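Gestational Diabetes: Your Questions Answered
Sanorora Maternity Clinic, Patient Information

First of all, please don't panic. If your glucose test came back high and you've spent the evening reading frightening things on your phone, put the kettle on and have a read of this instead.

Did I cause it by eating too many sweets?
No, and I wish I could say this to every single mum who comes through our door! The placenta makes hormones that get in the way of insulin, and some bodies can't quite keep up with the extra demand. Family history and age play a part too. The block of chocolate you had in September is not the culprit.
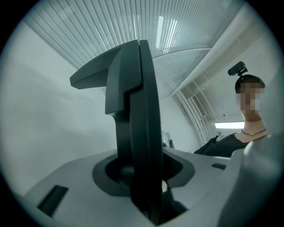

What happens at the glucose test?
You'll fast overnight, have some blood taken, drink something very sweet (most people find it bearable if it's chilled), and then sit with us while we take more blood at one hour and again at two. Bring a book, a cardigan and a snack for afterwards. We start at 8 am, and please don't pop out for a walk in the middle, as exercise can change the result.

Will I need insulin?
Perhaps, perhaps not. Plenty of women manage with changes to meals and a bit of a stroll after tea. Others need tablets or insulin, and that's no reflection on how hard you've tried. Insulin doesn't cross the placenta in any amount that matters, so it's a very well-trodden path in pregnancy.

Can I come along to a group session?
We'd love to have you! Partners, grandmas and wriggly toddlers are all welcome, and Hiu-tung Yen always brings far too much fruit toast (wholegrain, and yes, we'll talk about portions). The latest notice is copied underneath.

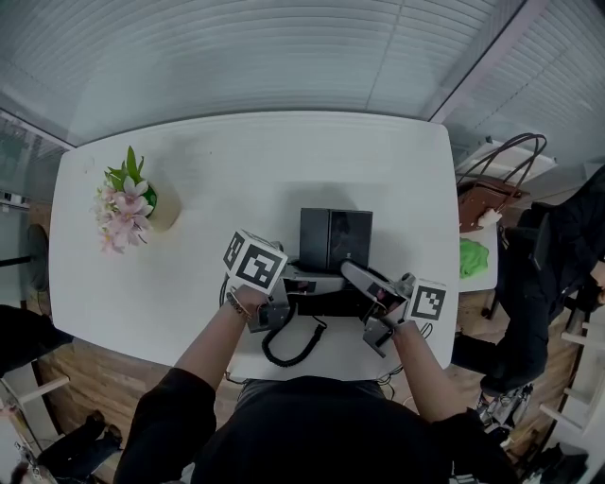

ONDITAR, March
Our autumn group meets at 11 am in the Yang Room, with places for 17 families. Verna Doucet will go through finger-prick testing, meal planning and what to do with a reading that seems odd. Bring your meter and your logbook, even if there are gaps in it.

Does it go away once bub is born?
Usually, yes, and often quite quickly. You'll still need a follow-up glucose test at six to twelve weeks, and regular checks after that, as your chance of type 2 diabetes later on is higher. It's terribly easy to forget with a newborn in the house, so book it before you leave hospital if you can. 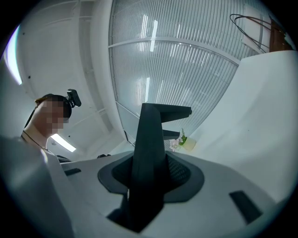
Mei-kuen Leung writes: I did forget mine, and only went when my son was almost 11 months old. The midwife was lovely about it and just booked me in. If you've missed yours too, ring anyway.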